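Flatard Support
Ticket: Hevside hand-held gripper, fingers stop short of full close
Product: Hevside gripper kit, trial unit
Opened by: Elin Ellis, Brasar
Assigned to: Gwawr Samuel
Status: Waiting on customer
Opened: May 2025

Reported problem
Trigger pulled to the stop, fingers leave a gap at the pad tips. Thin parts slip out. Thicker parts are held normally. Started after the pads were refitted. Brasar is testing the kit before deciding on an order of 10.

Reply 1, G. Samuel
Please send the gap at full close, measured at the tips and at the base of the pads. Also confirm whether the trigger cable was disconnected when the pads were changed.

Reply 2, E. Ellis
Tips 8 mm, base 8 mm. Cable was disconnected to get at the left finger. Closed the gripper 30 times, same gap each time.

Reply 3, G. Samuel
Equal gap top and bottom rules out a bent finger. A seized pivot would normally give a gap that varies between pulls. Most likely the cable went back in with too much slack, so trigger travel runs out early. Please work through the steps and report after each one.

Step 1. Release the trigger and let the fingers open fully. Keep the space between the pads clear. Both fingers should stand well apart with the pads facing each other.

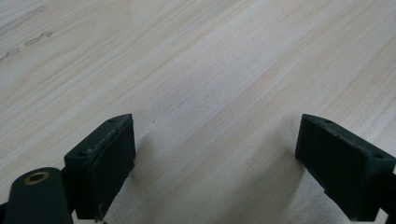 Step 2. Check the screws in the slanted top face of each finger. Snug only. The finger body strips if overtightened.

Step 3. Look along the top rim of both pads. Light scuffs there are normal wear and do not affect closing. Replace a pad only if it lifts from the finger.

Step 4. Move the linkage by hand with the cable off. If it drags at a brass bushing, stop and tell us which side.

Step 5. Refit the cable and turn the adjuster in until the slack is gone. Close and measure again.

Reply 4, E. Ellis
Steps 1 to 4 done, no drag on either side. Step 5: adjuster turned in 13 clicks, gap now 0 at base, slight gap at tips. Is that in spec?

Reply 5, G. Samuel
Slight tip gap is in spec with no load. Try the thin parts again and send the result.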